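Category: Workshop Floor / Machines and Maintenance

The Tuesday Cell

How a small team at Gremolcombe keeps one robot arm, and its twin in the computer, in agreement with each other

Every Tuesday, before the first job is loaded, Severino Cabello takes a steel ruler, a flashlight and a soft brush, and goes to the cell in the corner of the hall. He does not switch anything on. For the first minutes he only looks at the machine and touches it in a few places, as a vet would touch a horse.

"With the power on, you look at the screen," he told me. "With the power off, you look at the arm."

The cell belongs to Solter, a company that tests handling equipment for kitchens and food packing. It has occupied the old dye works at Gremolcombe for nine years. The building is long and a bit cold, and the floor slopes toward a drain that has no use anymore. This slope was the first problem of the cell. When the table was placed, the team leveled it with thin plates under two of the feet, and one of those plates still moves a little in winter. Cabello checks it with a spirit level and writes the result on a paper sheet inside the cabinet door. I asked why it is paper. He answered that the sheet has never needed an update.

The arm itself is of a common size, the kind which can stand beside a table and reach all of it. On its end is a two-finger gripper made by Kurup, a small supplier. The fingers wear out faster than any other part. They close perhaps 1000 times in a busy week, on potatoes, cups, spoons, boxes with handles, and each closing takes away something from the surface. The wear is not visible at first. Cabello finds it by putting a strip of paper between the fingers, closing them at low force, and pulling. If the strip slides out at the tip but stays at the root, the pad is already rounded and has to be changed.

Changing the pads is a short job, and he let me do it. Two small screws hold each pad from the back. The old pad does not want to leave, so you push it sideways with a plastic wedge, never with a screwdriver. Then you clean the seat with alcohol, wait until it is dry, put the new pad and tighten the screws in turns, a little on one side and a little on the other. I tightened mine too much. Cabello loosened them again without a comment.

After the pads comes the part of the work that I had not expected to find in a former dye works. Solter keeps a second version of the cell in software, and the people there call it by the name of the program, Zuvus. Before a new object or a new movement is tried on the real arm, it is tried in Zuvus, on a table that is drawn with its plates and boards and boxes. If the fingers hit the rim of something there, it costs nothing. If they hit it in the hall, it costs a pad, sometimes a finger, and on one sad afternoon in December it cost the wrist bearing.

For this reason the two cells must agree. A new pad is thicker than an old one by less than the thickness of a fingernail, but the program has to know it. Otherwise the simulated fingers close on the object at one place and the real ones at another, and the engineers spend a morning looking for an error in their code that is in fact a piece of rubber.

The simulated tables are made busy on purpose. In the early time the team used one object on an empty surface, and the arm learned to do well a thing which no kitchen would ever ask from it. Now the layouts have neighbors in them, things with rims and handles, things at an angle. Cabello, who was trained as a mechanic and came to the software late, is the one who most often asks for a tighter layout. He knows from his own hands how little room there is beside a plate.
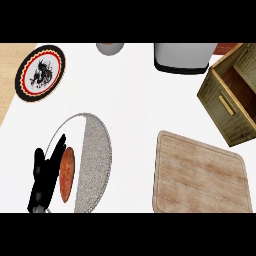

The gripper beside the reddish-brown target on its tray, in a simulated layout seen from above.

The approach from the side, he explained to me, is the one that shows a bad setup most quickly. Coming straight down, the fingers have air on both sides and can forgive a small mistake. Coming in low over a tray, one finger has to pass between the object and the rim, and the space is what it is. When the tool is described wrongly in the program, by even a little, this is where it will touch.

The description of the tool is a short list of numbers: how far the fingertips are from the flange, how they are turned, how wide they open, how heavy everything is. The list looks simple, and Cabello has great respect for it. He measures the distance to the fingertips by driving the arm to a pointed pin fixed in the real table, from four directions, and making the tips meet the pin each time. The controller then calculates where the tips must be. He does this after every change of pads, and also after any collision, including the ones that people describe to him as "only a touch."

The pin has its own story. It was at first a sewing needle in a block of wood, and it bent. Then it was a machined steel point, very fine, and it scratched the first set of good fingers. The present one is brass with a slightly blunt end, turned by Cabello on the lathe in the back of the hall. He keeps a cork on it when it is not in use. I learned the reason for the cork with my sleeve.

When the numbers are entered, he runs what the team calls the walk. The arm goes slowly through 20 positions, first in Zuvus and then on the real table, and in each one it stops for a moment so that he can compare. He has the screen on a trolley and pushes it along as he goes around. At the low positions he bends down and lights under the fingers with the flashlight. The walk is boring to watch. At position 14 he stopped it, went back, and ran it again.

I saw nothing wrong. He showed me the cable that runs along the forearm to the gripper. In this position the wrist turns far to one side, and the cable was pulled tight over the edge of its clamp. The clamp had moved down by a few millimeters, probably since some weeks. The simulated arm has no cable, so in Zuvus the movement was perfect.

This is the thing that Cabello wishes more people would understand about his work. The program knows the shapes of the joints and the limits of the motors. It does not know about cables, or dust, or the screw that a visitor tightened too much. He opened the clamp, moved it back toward the elbow, left a loop of cable as wide as his hand, and closed it. With a white paint pen he made a mark across the clamp and the arm, so that next week he can see at once if it has moved again. There were older marks beside it, three or four, each one in a slightly different place.

We had coffee at ten, in a room that still has the color charts of the dye works on the wall. Cabello told me that he had worked before on bottling lines, where one machine does one thing for 20 years and you know it by its sound. The cell is different. Its job changes each month, and a noise that was normal with the cups is a warning with the cutting boards. In the beginning this made him nervous. He started to note the sounds on the paper sheet also, in words that only he understands. One entry from the spring says "duck, left." He could explain it to me exactly: a dry seal on the second joint, heard only when the arm swings out to the left with a load.

The greasing of the joints he does not do himself, this is in the contract with the manufacturer's technician. But he prepares the arm for it, he stays beside it the whole time, and he keeps a sample of the old grease in a small jar with a label. He holds the jars against the window. The grease is honey-colored when it is good. When it goes gray, there is metal in it, and then one must have a conversation about money.

After the coffee the cell was switched on for production tests. The first job was a set of 100 picks from a tray, the same movement with small changes in the position. An engineer started it from her desk and looked at the curves of the motor currents. Cabello stood at the fence with his arms crossed and looked at the cable. It moved freely. The new pads left faint dark lines on the tray during the first picks, as new rubber does, and he wiped them off in the pause.

Two picks failed. In both of them the object rolled before the fingers were closed. The engineer put the same two positions into Zuvus, and there they succeeded. So the afternoon had a subject: the friction of a fresh pad, which is higher in the program than it is in life until the shine has gone from the surface. Cabello suggested rubbing the pads with fine sandpaper before mounting. The engineer wanted to change the value in the program. When I left they had decided to try the sandpaper on one finger only, and he was looking in the drawer for the right grade.

Shared 100 times | 9 comments

More from Workshop Floor
Leveling a heavy table on an old floor
What the color of grease can tell you
A lathe in the back of the hall: small parts made in house
Cable loops, clamps and the paint pen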